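Häufige Fragen zu meiner Montagewand

Stand: 3.5.24

Seit ich meine Wand hier vorgestellt habe, kommen immer wieder dieselben Mails. Ich freu mich über jede einzelne! Aber ich sammle die Antworten jetzt mal an einer Stelle.

Warum hängst du Bauteile an die Wand, statt sie hinzulegen?
Weil mein Tisch immer voll ist – und weil ich Platinen, die irgendwo flach herumliegen, zuverlässig unter einem Lappen vergesse. Senkrecht sehe ich sofort, was da ist und was fehlt.

Was für eine Wand ist das?
Geripptes Metall, oben mit einer Schiene aus Aluminium abgeschlossen. Meine Profile hab ich bei Lundgren in Braneck bestellt, 2 Pakete, und beim Zuschnitt hab ich mich natürlich erst mal vertan (wer misst, sollte auch aufschreiben). Glatte Platten gehen sicher auch, aber die Rippen gefallen mir einfach besser.

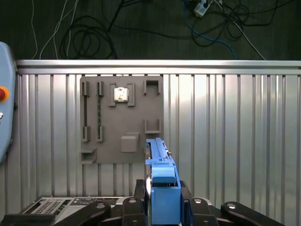

Beim Zubehör bin ich dann etwas eskaliert. Die Profile haben mich 315 Euro gekostet, und dazu kam noch eine Menge Kleinkram, den ich vorher überhaupt nicht auf dem Zettel hatte.

Welche Teile passen in die Halter?
Schmale Platinen in der Art von Speicherriegeln kommen hochkant in die Schlitze, oben und unten gehalten. Für einen Prozessor gibt es die quadratische Aufnahme. Bitte nur am Rand anfassen!

Müssen alle Plätze belegt sein?
Nein, bei mir bleibt immer was leer. Ich lass mir gern Luft für Teile, die ich gerade rausgenommen habe.

Und die Kabel?
Ja, ja, die Kabel. Die hängen bei mir hinter und über der Schiene, in Schlaufen, schwarz und weiß und ein blaues Netzwerkkabel dazwischen. Die Steckdosenleiste sitzt ganz oben, da komm ich gut dran. Im November wollte ich alles ordentlich bündeln, hab sogar 200 Kabelbinder gekauft. Die Tüte ist noch zu.

Verkaufst du die Halter?
Leider nein, dafür fehlt mir die Zeit.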